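Setting up a capsule coffee machine

Place the machine on a level table and find the button before adding water. Route the cable clear of the cup area.

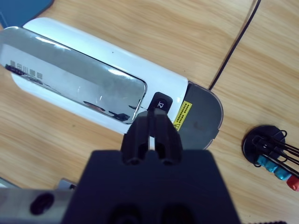
Black button with white icon, next to the yellow warning label.

Rinse the tank and fill it with cold water. Do not insert a capsule yet.
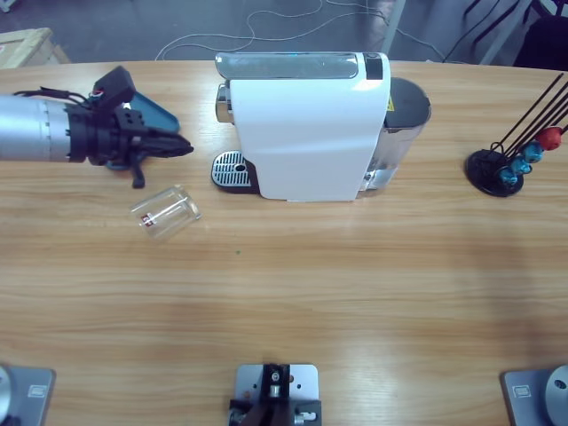 Run one rinse cycle and let the machine rest for 30 seconds. Set a glass upright on the slotted grille — a straight-walled one is easy to center.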